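Tullidine: handheld gripper demonstrations for tabletop pick and wipe

Data card and readme, second release

Maintainer: Idalina Patrício

What is in this release

Tullidine is a set of short demonstrations recorded with a handheld gripper. A person holds the tool, does a small household task at a table, and the wrist camera records the whole motion. We use the recordings to train a policy which then runs on a fixed arm, the Husholm cell, with the same fingers and the same camera placement. No teleoperation was used in any part of the set.

The release has 600 demonstrations by 4 operators. They are divided in training and held-out parts by operator and not by clip, so that one person's habits do not appear on both sides. Please keep this division if you want to compare with our numbers.

Changes from the first release

The first release had a wrong time offset between the camera and the finger width sensor. Idalina found this in June while checking why the learned policy was closing too early. The offset is now corrected in all files, and 46 clips where it could not be recovered were removed. If you trained on the first release, we ask you to train again before reporting a result.

We also changed the name of the width field. It was "opening", it is now "finger_gap", and it is given in meters.

The method in short

The policy receives the wrist image and the finger gap, and predicts a short sequence of relative motions of the tool. There is no external camera and no map of the table. All positions are relative to the present position of the tool, so the policy does not need to know where the table is in the room. We call the training code Barros, and it is in the folder with the same name.
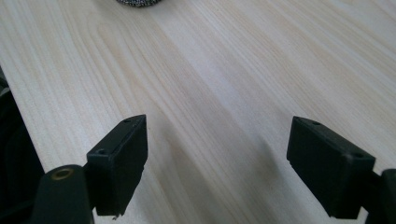
The hardest part of the method is the approach, when the tool is already low and the object is still far from the place where it must be grasped. At this moment the image gives very little to work with. Most of it is pale wood, the two black fingers stand open with nothing between them, and of the object there is only the lower rim of something round and speckled at the very top. A policy that looks at one image only must decide from this small piece if it should move forward or lift. Our first model often stayed still in such states. The second model receives a short history of images, so it can use earlier views of the object, and it was much less often stuck. The soft shadow on the wood between the fingers is also interesting for us, as it can be a cue for height above the table. We did not test this cue separately, and we would be glad if somebody does.

Results

We ran 34 trials on the Husholm cell for each model, with the same starting positions. The model with history was better in the approach phase, and in the closing phase we saw no clear difference between the two. The per-trial notes are in the results folder, including the trials that we stopped by hand. We prefer that you read these notes and do not only take the final score, because a few trials were difficult to judge.

Folder structure

data/train: demonstrations for training
data/heldout: demonstrations for evaluation
barros: training code and configuration
results: notes and outcome for each trial
fanunetti: the viewer, see below

Viewer

Fanunetti is a small program that plays a clip together with the finger gap curve. Start it from the main folder and give the clip name. It needs the clip to be unpacked first. On slow disks the first opening can take a while, please be patient and do not start it two times.

Known problems

The lighting is bright in most clips. We expect that a policy trained only on this data will be weak in dark rooms.

Light tables are much more frequent than dark ones. With a dark table the black fingers have less contrast, and our finger mask becomes less reliable.

In some clips the operator makes a small correction after closing. We left these corrections in. They are marked with the flag "regrasp".

Contact

Please write to Idalina through the issue page and include the clip name and the release number. She answers the issues on Tuesday.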